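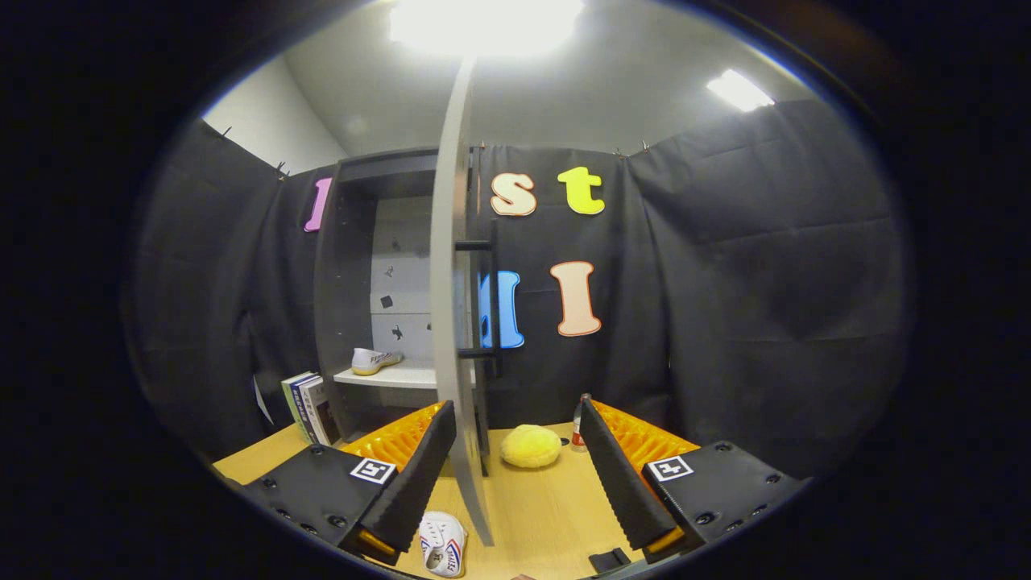 Teresa Vandling

4. What the open door does to a room

Figure 1. Tall dark gray cabinet standing open behind a wooden tabletop, with large cutout letters hanging on black fabric. Irumwood activity room.

4.1 Doors that stay open

I went into the Gritus study thinking I would write about shelves. My notes from the first month are full of shelves (how high, how deep, who can reach the top one without a chair), and I still think somebody should write that paper. But when I sat down and went through all 2,368 entries in the room diaries, what kept coming up was the door. People opened it, took something out, and then just left it standing there while they got on with their afternoon. I do the same thing at home, so I can hardly act shocked.

For this section I pulled out the entries that mention a cabinet door left open for longer than the errand it was opened for. There were 441 of them, spread over 17 rooms, and the wording is wonderfully grumpy in places. "Door again." "Walked into the door." "Could somebody please shut that door, I can't see the clock." I coded each one by what the open door got in the way of: walking, seeing, reaching, or talking. Some went into two groups, and a few I moved back and forth so many times that I finally gave them their own pile, which I come back to in 4.3.

Walking was the biggest group, as you'd guess. Seeing was second, and that one surprised me! I had figured a door is a thin thing and you look past it. When it's turned edge-on to you that's nearly true, but a tall one still draws a line from up by the ceiling light down to the table, and whatever is on the wall behind gets split into a left part and a right part. You can see this in Figure 1. The black bar handle on the door passes right in front of a blue letter on the fabric, so from that spot you are reading the letter through the hardware.

4.2 Letters and handles

The letters deserve a little space of their own. A lot of the rooms I looked at had some kind of wall lettering, and the Irumwood room uses big cutout ones on black fabric. I love these. They're cheerful, they're cheap to change, and black cloth hides a tired wall better than paint does. They also turned out to be a pretty good measuring tool. If a person sitting at the table can't make out a letter that large, the door really is in the way, and I don't have to argue with anyone about eyesight.

So I started asking people to sit in their usual place and tell me which letters they could see with the door shut, and then with it open. It took a couple of minutes per person and everybody seemed to like it (it feels like a game, and I let it feel like one). What I wrote down was the letter they lost and what they lost it behind. I had expected the panel to be the answer nearly every time. The handle came up a lot more than I'd planned for. A long bar stands off the door on its posts, and it sticks out on the side where the panel is already at its most annoying. A short knob would cover much less. On the other hand, people with stiff hands told me over and over how much they like a long bar, since you can grab it wherever your hand happens to land, sitting or standing. I'm not going to tell anyone to swap theirs out on my account.

Contrast matters here too. A black handle against black fabric pretty much melts away, and you only notice it where it crosses something bright. Two people in the study said they had never noticed their handle until I asked them to read past it. I felt a bit bad about that.

4.3 The table side

The odd pile I mentioned is mostly about tables. In plenty of rooms the table sits close enough that the bottom corner of an open door ends up near it or over it, and then the tabletop gets used differently. Bottles get parked at the far end. Paper gets slid away. One diary has a running fight, over most of January, about whether the table should move or the cabinet should. The cabinet was full and the table was not, so you can guess how that went.

I couldn't decide whether to call this an obstruction. Nobody in these entries is blocked from doing anything, exactly. They're arranging their stuff around a thing that moves, and after a while they do it even when the door is closed. I measured the clear strip along the table edge in each room and it was narrower on the door side in most of them. I'd want a second round of visits before saying more, and I'd want to do them at different times of day, because my own visits lean heavily toward mornings.

4.4 Asking for something different

Near the end I put two changes to the people using the rooms. The first was a hinge that lets the door fold all the way back against the side of the cabinet. Baert supplied the hinges for this, and I'm grateful, though fitting them took longer than I had allowed for. The second was no door at all, with a curtain on a Cluna rail in its place. I was rooting for the curtain, I'll admit. It didn't get much love. People said it looked unfinished, or that they'd be embarrassed to have visitors see what was behind it, and one person wrote almost 2,000 words in the diary about dust.

The fold-back hinge did better, with one catch that I should have seen coming. It needs free wall beside the cabinet, and that is where everyone puts the coat hooks. In rooms without the hooks, the entries in the "seeing" group dropped off quickly after the change. In rooms with them, the door went back as far as the first coat and stopped there, and the complaints in the diary went on much as before, with coats added. The hinge results room by room are in the appendix, which I last updated on 3 August 2026.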